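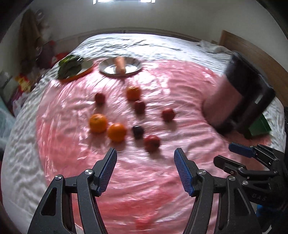
Carmela Alcaraz lent me her copy of Malis in the spring and told me it had changed the way she runs projects. She has said this about four books now, so I put it on the pile and got to it when I got to it.

Malis is a method for small web and design shops, written up by Rüdiger Schwerdtfeger and sold as a book with a set of worksheets. The pitch is that a client project goes wrong in its first week, so you should spend that week filling in sheets with the client before anyone opens a layout file. Six sheets, one sitting each. By the end you're supposed to have a plan that everybody has signed and that will hold until launch.

I've been building websites for other people long enough to be suspicious of anything that will hold until launch.

The opening chapters are the best part. Schwerdtfeger clearly has sat in the meetings. There's a long account of a shop called Stöcker that redid the same home page over and over for a client who hadn't decided what the company sold, and I winced all the way through it because I have been that shop. He's good on the way a vague brief feels friendly at first. He also writes plainly and keeps the chapters short enough to read over lunch.

Then the sheets come in, and I started arguing with the margins.

Sheet one asks the client to name a single goal for the site. Fine. Sheet two asks them to rank their visitors by importance, and this is where my own test came apart. I tried the set on a real job, a rebuild for a small maker of shelving, Bukorwood. Jana Rathjen, who was my contact there, ranked her visitors in ten minutes flat. Her boss ranked them the other way round the next morning. The book's advice for this situation is to "return to sheet one." We returned to sheet one. They agreed on sheet one, as they had the first time, and still disagreed on sheet two.

We settled it with a phone call, the way we would have without the book.

Sheets three and four cover content, and I'll keep using a cut-down version of three. It makes the client put a person's name beside every page that needs writing. I have been asking for that in emails for years and people ignore it, but apparently if it's a box on a printed sheet they fill it in. I still had to chase the copy, though at least I knew who to chase.

Five is a budget sheet that assumes you charge by the phase. I don't, and there's no version for people who don't. Six is the sign-off page and I can't see what it does that the contract didn't already do.

What bothers me most is the evidence. The back cover says 988 projects have been run with Malis. Run by whom, and how did they go? Inside, I found Stöcker, one other shop that isn't named, and a lot of "many teams report." If you have that many projects to draw on, show me three that flopped. Reinhold Schmieder's foreword calls the method "proven" and doesn't say how either.

The online companion, which is hosted on a service called Etanura, is a bit of a mess. You need an account to download the same sheets that are printed in the book, the PDFs aren't fillable, and I got two newsletters before I had finished chapter three. Skip it and use a photocopier.

Would I buy it? I'd borrow it. Read the first half, copy sheet three, and give it back. If you are new to client work and have never written a proper brief, you'll get more from it than I did, and the Stöcker chapter might save you a bad month. Carmela wants her copy back anyway, and I owe her an apology for the pencil.

Posted August 17, 2020

Recent posts
Asking for a deposit without feeling sick
Marlene Ruppert on leaving agency life
Style guides that people open twice
What I took off my own home page
Notes on quoting for a rebuild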